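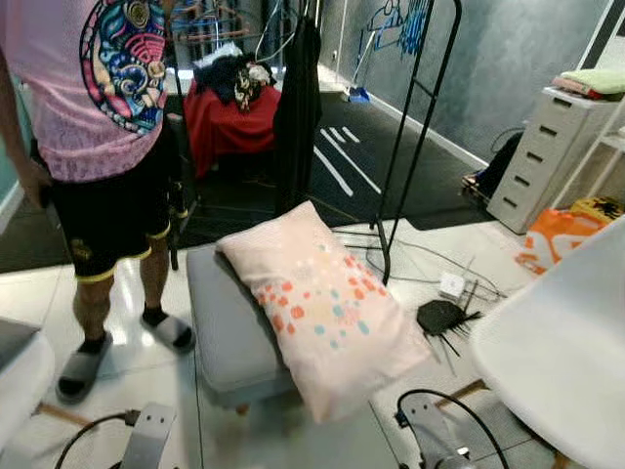
Call for participants: home seating and lower back load

Arai is recruiting adults for a study of how people sit on low furniture without back support. The work is carried out at our Flomholm site and led by Sadao Wada.

Who can apply
Applicants must be aged 18 to 76 and able to sit and stand unaided. Those who have had spinal surgery, or who are being treated for a hip or knee injury, cannot be included. Regular use of a low bench, stool or floor cushion at home is preferred but not required.

What is involved
Two visits, each lasting three hours. At the first, height, weight and lower leg length are recorded. Participants then sit at four seat heights, with and without a pillow, while pressure readings are taken. The second visit repeats the same measurements in a different order. A short diary of sitting time is kept between visits.

Clothing
Short sleeves and shorts without rear pockets. Flat footwear that can be removed quickly.

Payment
Participants receive 900 kroner per visit, paid by bank transfer after the second. Travel within the municipality is refunded against receipts.

How to apply
Forms are available at the Flomholm reception desk until the end of January. Questions about eligibility should be addressed to Sota Tanabe, study office, before a form is submitted. Places are allocated in order of receipt.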